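Thoa Tăng
February
Filed under: Home / Laundry & Closets / Threads

Thread on folding shirts. I've been folding for the secondhand shop for two winters now and people keep asking me how we get them all the same width on the shelf. I'm going to put it all down in one place so I can link to it.

Some background. The shop is called Edholm. We take in clothes, wash them, fold them, and put them out. In a slow month we put out 700 pieces. Last month was over 3000, mostly because a clothing rental company called Werkine closed its local branch and sent us what it had left.

Most of it was tops. Long sleeves, short sleeves, a lot of thin knits, some button-ups. Pants are easy and I won't spend time on them.

First, the table. A plain flat one at hip height is the best thing you can have. If you fold on a bed the fabric sinks and you end up pulling it around. If you fold on your lap you get lap-shaped shirts.

A light-colored table is better than a dark one. You can see the edge of a navy shirt on white. You can also see a pale shirt on white if the light comes from the side, because the cloth throws a little shadow along its edge. With the light right over your head it's harder.

Keep the table wiped. We had a streak of something on ours for a morning and it went on four white blouses before Ashraf noticed.

Before folding, shake the shirt once, hard, holding it by the shoulders. Most people skip this. Then lay it face down. If you lay it face up the finished fold has the buttons on the bottom and you'll be flipping every single one.

Smooth from the middle out. Use the side of your hand, and go light on knits. If you press and drag on a thin knit it grows, and then the left half is longer than the right.

Now the actual fold. There are a lot of ways. I use three.

Way one is the store fold. Face down, one side in to about the middle of the shoulder, sleeve straight down along the back. Same on the other side. Then bottom up to the collar in halves or thirds. It stacks well. It's the one on our shelves.

Way two is the strip fold. You fold the shirt lengthwise into one long narrow strip, collar at the top and hem at the bottom. Then you fold the strip down into a packet or roll it. This is what I do at home because my drawers are deep and narrow.

Way three is the one where you pinch two points and a third and cross your arms and it's done. It works. I can do it on T-shirts. I can't do it on long sleeves and get anything I'd put on a shelf, so I don't.

Thắng Lâm taught me the strip fold. He used to pack for a uniform company named Cirden and they had to fit 400 shirts into a cage cart, so he had opinions about width. His rule is that the strip should be as wide as your hand with the fingers spread. If your hands are small, add a thumb.

Sleeves are where it goes wrong. On a short sleeve you barely have to think about it. On a long sleeve the cuff wants to wander off to one side, and then there's a lump halfway down the strip that you can feel through the whole stack.

What I do: bring the side in first, then fold the sleeve back on itself at the shoulder so it runs straight down. The fold at the shoulder will be a triangle. Flatten the triangle before you go on. If the cuff goes past the hem, turn it up.

Second thing that goes wrong is the top end. The collar, both shoulder folds and the start of both sleeves all land in the same few inches. The bottom of the shirt is only a couple of layers and lies down by itself. The top is a pile.

So you get a strip that has a nice square hem at the bottom and a lumpy mound where the neck is.
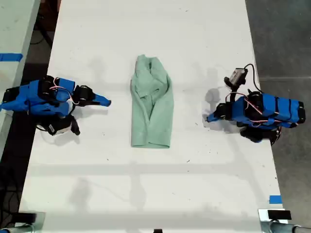

When that happens don't push down on the mound. It feels like it should help and all it does is set the wrinkles. Open the strip back up at the shoulders only, leave the bottom half alone, and pull the collar up and away from the hem with one hand flat on the middle of the shirt.

Then redo the two shoulder folds one at a time. Usually one of them is the problem and the other was fine.

If it's a soft pale knit, it will show everything. Mint, cream, light gray, baby pink. A dark shirt with the same amount of bunching looks okay on the shelf and nobody complains. I fold the pale ones first, when I still have patience.

After that, fold the strip from the hem end toward the collar. Hem up to the middle, then again. The thick part ends up on the outside and you can see the neckline, so people can find the size tag without taking the packet apart. They will take it apart anyway.

Someone asked me if a folding board is worth it. For the store fold, yes, if you have more than a basket to do. We have one and the new people use it for their first week. For strips it doesn't help, the flaps are the wrong shape.

Oanh Diệp cuts hers out of stiff cardboard, just a long rectangle, and lays it down the middle of the shirt. Fold both sides over it, slide it out from the hem end. That gets the width right every time. Slide it slowly or it drags the back of the shirt with it.

Button-ups: do the top button and one in the middle. Leave the others. Doing them all takes longer than the folding does.

Hoods: fold the hood down over the back before you bring the sides in. It makes the top even thicker and there's no fix for that. We hang most of our hoodies.

Anything slippery: hang it. I've tried. It slides out of the stack and takes its neighbors along.

Stack height. We stop at eight for knits and ten for T-shirts. Past that the bottom ones get a crease across the front that doesn't shake out. Alternate the direction every few shirts if the stack leans.

Questions I got while posting this:

Mohandas Ramasamy wants to know if you should iron before folding. For the shop, no. There isn't time and it gets unfolded the same day. For a shirt you're going to wear to something, iron it and then hang it, don't fold it at all.

Somebody else asked about folding straight from the dryer. Yes, if you can get to it. Warm cloth lies flatter. But check the cuffs and the hem, those are the last parts to dry, and a damp cuff inside a tight fold will smell in two days.

And one about kids' clothes. Same folds, just skip the last one. They're too small for thirds.

How long does it take? A store fold on a shirt that's already been shaken out is under a minute once you've done a few hundred. A strip fold takes me longer, mostly the sleeves. If I have to reopen the shoulders it takes as long as doing a whole new one.

I got a message saying rolling is better than all of this. Rolling is fine for a suitcase. On a shelf the rolls come undone every time someone pulls one out. At home in a drawer, do what you like.

Also, the shelf matters. Ours came out of the old Haque shoe store and they're shallow, so the store fold has to come out shorter than it would in a regular shop. Measure your shelf before you pick a fold. I folded a full cart once and then had to redo it with an extra turn.

If you want to practice, use the same shirt over and over. A long-sleeved one, cotton, a size or two bigger than you'd wear. Fold it, look at the top end, open it, do it again. Ashraf practiced on his own sweatshirt through a whole lunch break and his have been fine since.

I'll do pants after all if enough people want it. Fitted sheets I'm leaving to Oanh.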